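Bathroom stuff, the table, and a list I keep rewriting

30 April 2019

Quick one tonight as I've got a wash on and the machine beeps at you until you deal with it.

So the bathroom cabinet is off the wall. Finally. Two screws, one of them rusted solid, and a lot of language. Lachlan came round with the proper drill bit after I'd chewed the head off with mine, had it out in the time it took me to find the dustpan. He's taken the cabinet away for his shed. Wants it for seed packets and string. Fine by me, the door never shut.

Which leaves everything that lived in it. All on the big table downstairs now, or it was this morning, I've been chipping away at it since.

What was in there, more or less as it came out:

Plasters, three boxes, all nearly empty, all the tiny size that's no use for anything. The big ones go first and then you buy another box for the big ones. Put the lot in one box. Still no big ones.

Cotton buds. Loose. Everywhere. Binned.

Sun cream that had split into oil and something else. Binned, and washed hands twice.

A travel sewing kit from the hotel in Binetti, never opened. Kept, no idea why. It's got a tiny pair of scissors in it so maybe that's why.

Nail clippers x 4. How. Kept the good pair and the toenail pair, the other two have gone in the car and in the odds drawer.

Hair ties, enough to rope a calf. Ruby-Lee's, from when she had the back room. I messaged her and she said chuck them, then messaged again an hour later and said acutally could I post the green velvet one. So that's on the hall shelf in an envelope with no stamp.

Half a bar of the pine soap from Maihi. I'd been looking for that since November. Smells of nothing now.

Cough mixture, the sticky kind, welded to the shelf. Took the shelf paper with it.

I did think about keeping the shelf paper. It had little yellow anchors on it. Mum would have put that down I reckon, or whoever had the house before. But it came up in strips and there was a black patch under it so no.

Anyway the wall. Behind the cabinet there's a square of the old paint, a sort of hospital green, much nicer than the cream we've got all round it. Warrick says I should do the whole room in it. Warrick doesn't have to do it. He does have a point though, and I've been in and out with a torch looking at it. Will get a sample pot. Small room, one coat of undercoat and two on top, a weekend if the window will stay open.

New cabinet is an Adside one, flat pack, from the place next to the tile shop. 704 mm tall, which I measured for, and then measured again because the light pull is right there and I didn't want to be fishing for the string round the side of a door every night. It clears. Just. Murray reckons I ought to move the light pull instead of building my life around it, but he also reckons that's a job for an electrician so that was the end of that.

The box is still in the hall. I've opened one end and looked in. Lot of dowels.

Rules for what goes back in (I've told everyone, we'll see):

Top shelf - medicines, in date, out of reach of visiting children.
Middle - things used every day. Teeth, face, razor.
Bottom - plasters, clippers, tweezers, thermometer.
Nothing on top of it. Nothing. Not a candle, not a shell.

Spare stuff isn't going in at all. Spare loo roll, spare soap, the big shampoo, all of that is going in the Rota trolley on the landing, the one with the wonky wheel. It held the vinyl for a bit and then it held post. Gave it a scrub with bicarb and it came up all right. Wheel's still wonky. It only has to stand there.

Teeth things I'm doing last as they're the worst. There's a mug with five brushes in it and there are two of us living here. I know mine. Mathias knows his, or says he does, he pointed at one with a lot of confidence and then wasn't sure. All five gone, new ones bought, one yellow and one grey, no arguments. The old ones are under the sink for scrubbing grout. The mug's been through the dishwasher and is a mug again, although I won't be having tea out of it.

And toothpaste. I'd always said we get through it too fast and it's because there's one on the go in every room of the house. One in the bathroom, one in the wash bag, one by the kitchen sink for when somebody's late. They've all got a bit left, they've all got a crusty neck, and then a new one gets opened on top.

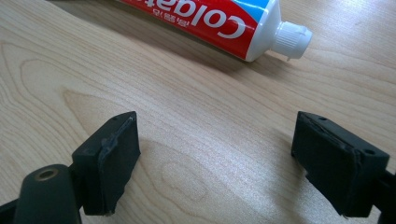
So the Colgate is the one we're using, the red one, and it gets finished before anything else is started. Squeezed from the bottom. Cap back on. I'm not going to write that on a sticky note and put it on the mirror but I have thought about it.

Best way I've found to clean up a crusty cap by the way - warm water in an egg cup, leave it while you do something else, then an old brush round the thread. Takes no time. Don't pick at it with a knife, I've got the mark on my thumb.

Wiped the table down with a damp cloth as I cleared each bit, then dried it straight after. It marks if you leave it. Anything minty takes the shine off if it sits overnight, learned that at the last place with a bedside table.

Still to do:

Green paint, sample pot
Fill the old screw holes (filler's gone hard, get more)
Find the spirit level, Lachlan thinks I've got his, I think he's got mine
Put the cabinet together, get Mathias to hold the back on
Stamp for Ruby-Lee
Take the old medicines back to the chemist, they're in the bread bag by the door, NOT bread

Somebody asked in the comments last time what the bathroom's going to cost all in. Don't know yet. I had a quote for having the whole thing ripped out and redone, 3,528, and that was before tiles, so I've gone for a cabinet and a tin of paint. The bath's staying. The taps are staying. Ask me about the floor another time.

Right, it's beeping. Will put up the green when I've got some of it on the wall, and if anyone's put up an Adside cabinet on an old plaster wall tell me what plugs you used, the ones in the packet look like nothing.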